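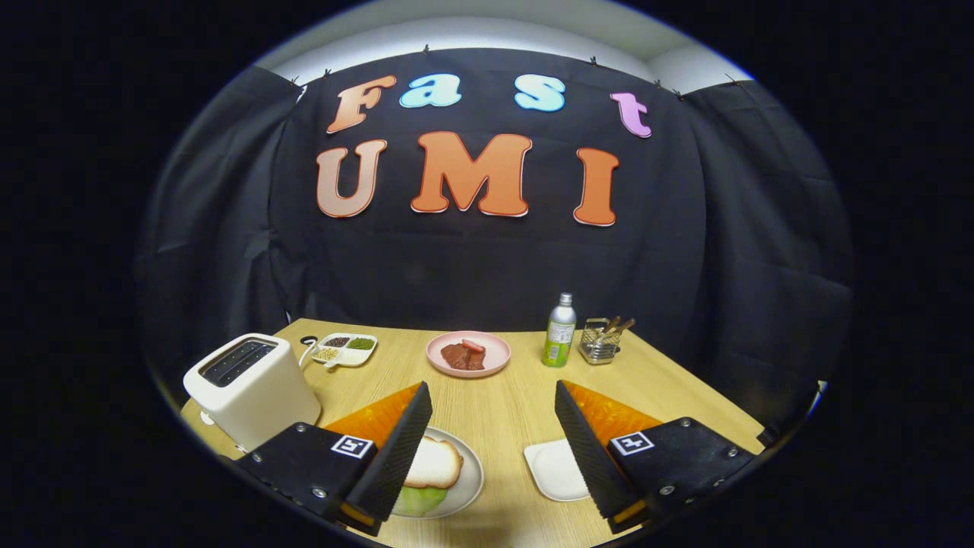
Table laid, gripper open, bread still on its plate.

I've been teaching a robot to make breakfast by hand, and a few of you asked how I go about it, so I've typed up my routine. You hold the gripper yourself, do the job the way you'd like the robot to do it, and let the camera on the tool record the lot. No joystick, no arm to drag about. I go through it with the Heramex sandwich job, but Riteo (my other long-running one) works just the same.

Lay the table first. Put out the things you need and a few you don't! I like a toaster, a couple of plates and some clutter at the back, and I shuffle it all a bit every few runs. If the plate always sits in one spot, the robot learns the spot and forgets about the plate.

Next, wake the tool up. Open and close the fingers fully 2 times before you record, and check that you can see the square markers on both sides. Those markers tell the software how wide the gripper is open, so wipe them if you've been handling food (butter is a menace).

Then do the task, slower than feels natural. Come in from above, stop for a breath, close, stop again, lift. I used to rush the closing bit and my first 70 runs went in the bin. Bread wants a light squeeze – the soft pads bend round it, so let them do the work and ease off when you see them give.

Keep your free hand well out of the way. If you nudge a plate with your elbow, scrap the run and start over.

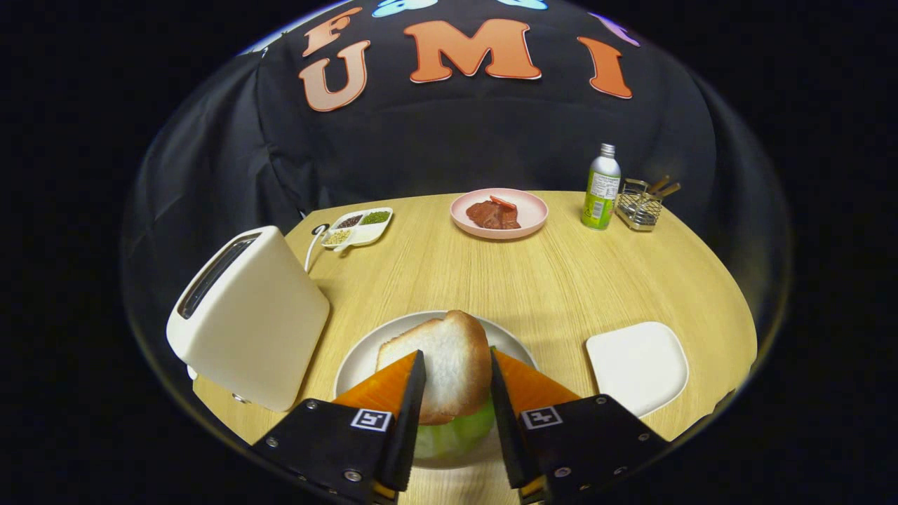

Ouali wrote in after the May version of this page: do you keep the runs where you fumble the slice and pick it up again, or only the clean ones? I've been deleting mine and now the robot just freezes when it misses.

Keep some of them! A fumble with a calm recovery is well worth having, and I'd put those back in. What I do throw out is any run where I dithered in mid-air, wondering what to do next.

As for how many, my sandwich set stands at 292 good runs and that's enough for one table. For Riteo I'm aiming for 1,000, as I want it to cope with other kitchens too. Do them in short sittings and have a cup of tea in between, or your wrist will let you know.

Last job of the day is naming your files properly. I put the task first, then the table, then the run number.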